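Devero Bench Cell
Overview | What's included | Site preparation | Service

The Devero Bench Cell puts one robot arm next to one person at a work table. It takes over the picking up, passing and setting down that fills so much of a prep shift, and leaves the judgment to whoever is standing there. It is sold for small kitchens, spice packers and test labs where the batches are short and the job changes during the day.

What changes on the floor

Most buyers ask first whether they will need fewer people. At Skivano, a spice packer that has run the cell since November, the headcount on the prep line stayed the same. Before the cell, 3 people shared the lifting and each did their own weighing. Now 2 of them weigh, check and label while the third runs the cell and looks after the layout. They trade places at the midday break.

"The first month was slower," says Vivek Joshi, who leads the line. "People kept reaching in to help it. Then they started setting out the next tray and the shift got calmer."

Skivano logged 267 moves per shift in the first week and 300 once the layout settled. Wrist complaints were not tracked before the cell arrived, so we make no claim about them.

Expect job descriptions to need work. Someone has to own the layout and have the authority to stop the arm and change it. On most sites this should be a person who already does the prep. Allow paid time for training, and settle the pay grade for the new duties before delivery. Two of our early sites left that until later and it caused bad feeling.

Layout rehearsal

Every order includes a simulated layout, which we build before anything ships. You tell us which vessels you handle and how your tables stand, and we set up the arm and the work table in a rendered room. Your staff go through it with Savvas Vlachopoulos from our installation team. Bring the people who will stand at the table, on the clock. Changes at this stage are free — table height, arm side, where the heavy items go.

What's included

Arm and controller
Arm table
Gripper fingers, one set
Layout rehearsal and one revision
Operator training, on site
Stop button, wired, with wall bracket

Not included: the work table, vessels, floor anchors and electrical work.

Site preparation

The floor must be level and dry. Keep the aisle behind the operator clear. The arm table and the work table are set up separately, so bumping one does not shift the other. If you have a Danden or Esteves controller on site already, tell us when you order and we will check the connections.

Service

Remote support is open during your shift hours. Spare fingers ship from stock.

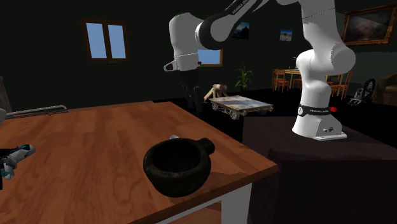

Returns are accepted on unopened spare parts only. For a cell that is already installed, call the service desk first and have the serial number and the name of your layout owner ready. If that person has left or changed jobs, we will retrain a replacement at no charge during the first year.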